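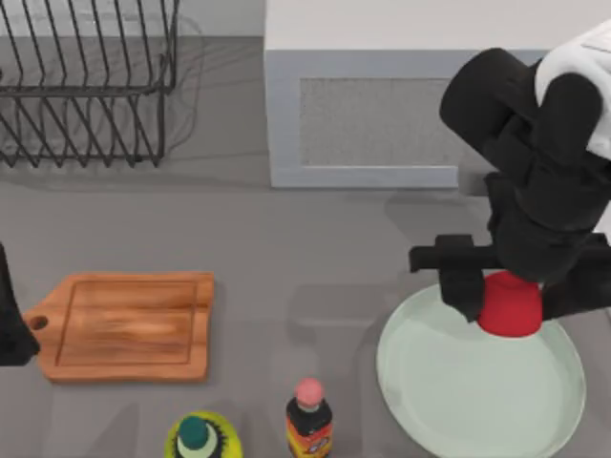
**Corwin Tesch**

Replying to the list because two people asked the same thing off-list. The original question, trimmed:

> We are trying to reproduce the cup-to-plate numbers from the October Allness release on the Trellwood kitchen. Training goes fine and the loss curve matches the one in the repo. At evaluation the policy reaches the cup, closes, lifts, carries it over the plate, and then holds it there until the episode times out. It almost never opens the gripper. Same checkpoint settings, same demonstration set (all 315 episodes), default overhead view plus wrist views.
>
> Is there a filtering step missing from the docs? We also noticed that the released data loader drops frames at the end of some episodes. Is that intended?

Yes to the first question, no to the second, and they are connected.

The loader trims frames where the commanded joint motion falls below a threshold. The purpose is to remove idle time at the start of an episode, while the operator gets settled. The check runs over the whole episode, though, and the release phase is slow in most of the demonstrations. The operators lower the cup, stop, open the fingers, and wait before backing off. Arm motion during that stretch is close to zero. Gripper motion isn't part of the threshold calculation, so the opening command is dropped along with the pause. The policy then trains on a set in which the cup hovers over the plate and, in the next frame, the arm is already retreating.

With action chunks of 25 steps this does more damage than it would with single-step prediction. A chunk that starts above the plate straddles the missing segment, and its target contains a jump in gripper position with almost no context before it. The averaged prediction lands at a partly closed value, and that is still enough to hold the cup in the simulator's contact model.

The render at the top shows the pose where it stalls: red cup between the fingers, just over the green plate. From this view the wrist hides most of the top of the cup, and the height above the plate is hard to judge. I first assumed occlusion was the cause and spent more time on it than I should have. Moving the overhead camera did not change the behavior. Masking the wrist views made it worse. Putting the trimmed frames back fixed it.

Changes to make:

- In the Danavon loader, set `trim_mode` to `head_only`. The default is `full`.
- Include gripper position in the motion norm, scaled to match the joint range. Without scaling, the gripper term is too small to matter.
- Recompute the normalization statistics afterward. The cached file isn't invalidated when the trim mode changes, and the old statistics clip the open command.
- Retrain from scratch. Fine-tuning the old checkpoint recovered release on some layouts and left others stuck.

On the success metric: Allness scores this task on final cup position and on finger contact at the end of the episode. A policy that hovers fails both. A policy that drops the cup from too high can pass both if the cup happens to settle on the plate. We now log height at release as a separate value, and I would ask anyone reporting results on this task to do the same. Otherwise, two policies with the same score can be doing quite different things.

Distractors don't seem to play a part in this. The layout in the render has the cutting board, dish rack and bottles on the counter, and the stall also shows up with all of them removed. The idle arm matters slightly. If its joint targets are included in the norm, small drift there keeps some frames above the threshold, and the trimming becomes inconsistent between episodes. That would explain why you see frames dropped in some episodes only. Compute the norm per arm.

I haven't checked the drawer or sponge tasks. Any task with a slow release should have the same gap, and pushing tasks should be unaffected. The Saarinen scene set uses its own loader and doesn't trim at all, so results there stand as reported.

A patch for the loader is on the Danavon tracker under "head-only trimming". It includes a script that lists, per episode, how many gripper transitions fall inside dropped segments. Please run it on your copy of the data before retraining and post the output to this thread. If your count is zero, your problem is a different one and I would like to see a rollout log.

CT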